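Subject: Re: [teleop-users] Recording bimanual demos in sim before the real cell is ready

Hello all,

Answering the post from Tuesday about whether it is worth recording demonstrations in simulation first. We have been doing that at Gresten since February, so I can at least say what we ran into.

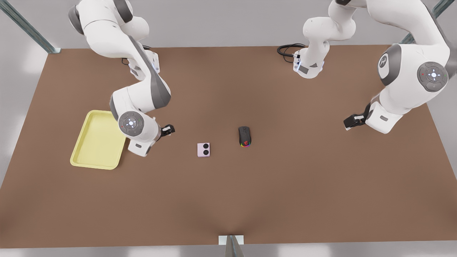 The quoted message first, trimmed to the parts I can answer.

> We have two arms on order and the table frame is up, but the arms
> will not be here for a while. In the meantime I would like the
> operators to start practicing in the simulator with the leader
> arms we already have from Hisura.
>
> 1. Do demos recorded in sim carry over at all, or is it only
> practice for the operators?
> 2. How many do you record per task before you train anything?
> 3. Do you let the operator use both arms freely or do you fix
> which arm does what?
> 4. Our first task is putting small desk items on a tray. Is that
> too easy to be useful?
> 5. What do you do with the bad ones?

1. Some of it carries over. We trained one policy on sim demos only and it was not usable on the real cell. It reached for things in the right general area and closed the gripper too early. The same demos mixed with a smaller set from the real cell gave us something better than the real set alone, so we kept them. I would not promise more than that. Our lighting in sim is very even and our lab is not, and I suspect that accounts for part of the gap, but we have not tested it separately.

As operator practice it was worth the time. New people need a few sessions before they stop fighting the leader arms, and it is better if they do that where a collision costs a reset and not a gripper finger. One thing to watch: people trained only in sim get careless about pushing down into the table. In our sim the contact is stiff but nothing trips. On the real arms the force limit stops everything, and then you have to walk over and clear it. We lowered the limit in sim to match and ended the episode whenever it was exceeded. There were complaints for a day or two.

2. We start with 80 per task. That is enough to see whether the setup has a basic problem, such as the wrist view being blocked at the moment of the grasp. If the policy does something sensible on 80, we go on to 1,000 with the objects placed at random. If it does not, more demos of the same kind have never fixed it for us, and we go back and look at the recordings.

Please do look at the recordings. In our first batch, 17 of the 80 had the action stream one step behind the joint states after a pause and resume. Playback looked fine by eye. We only found it by plotting commanded against measured position for a single joint and noticing the offset change halfway through. If you are using the Ollberg recorder, check whether your version writes the timestamp when the packet arrives or when the file is written. Ours did the second.

3. We fix it by side. Whatever starts on the left half of the table is picked by the arm on that side, and the same for the right. Near the middle the operator may choose, but has to stick to that choice for the whole session. When we let people do as they liked, we got both arms starting toward the same object in different demos, and the policy learned to start with both and then hover. You can see it in the playback, the two grippers creeping in and stopping short of each other.

Note on naming, which has cost us more time than it should have. The arms face the operator's screen from the far side of the table, so the robot's right arm is on the left of the overview picture. We call them by the robot's own left and right in all files and logs, and by nothing else. Before that we had two people labeling opposite ways in the same dataset. Pick one and put it on a piece of tape on the leader arms.

The idle arm matters too. Decide where it should sit when it has no work and ask the operators to return it there. If it drifts, the policy will drift it, and sooner or later it will be in the way of the other one.

4. No, I think it is a good first task. We use a yellow tray and a few desk items, among them a computer mouse and a small square thing with two speaker grilles. The items are different enough to grasp that you learn something. The mouse is the harder one for us. It is low and rounded, and with a parallel gripper you want to come in across the narrow direction. Operators who came at it lengthwise lost it more often. The square one can be gripped from either side, so you get two styles of demo, and we asked people to turn the wrist the same way each time.

Also move the tray. We left ours in one place for the first set, and the policy learned the place and paid no attention to the tray. Shift it and turn it a little between episodes. The raised rim also catches an item that is carried too low, so tell operators to lift clear of it before crossing over.

5. We keep failures in a separate folder with a one-word reason. Drops that the operator recovers from stay in the main set, as long as the recovery is done calmly. Long hesitations get cut. If someone stops to think for several seconds with the gripper above the object, the policy will learn to stop there as well. We trim any stretch where neither arm moves, but check that your trimming does not remove the short wait while the gripper closes. Ours did, and the arm began lifting before it had hold of anything.

One more item that you did not ask about. Keep sessions short. We have 13 operators on the rota, and for nearly all of them the demos get slower and sloppier in the second half of a long session. We now stop at forty minutes and swap. The afternoon sessions after 3 p.m. were the worst ones, for what it is worth.

I can send the config for the episode reset and the script that plots commanded against measured position. The script expects the Gaillard log layout -- if yours is different, you will need to change the column names near the top of the file. Write to me off list for either one.

Has anyone here compared leader arms with a handheld controller on the same two-arm task? We have only used leader arms and I would like to see numbers before we buy more of them.

Regards,
Gresten teleop group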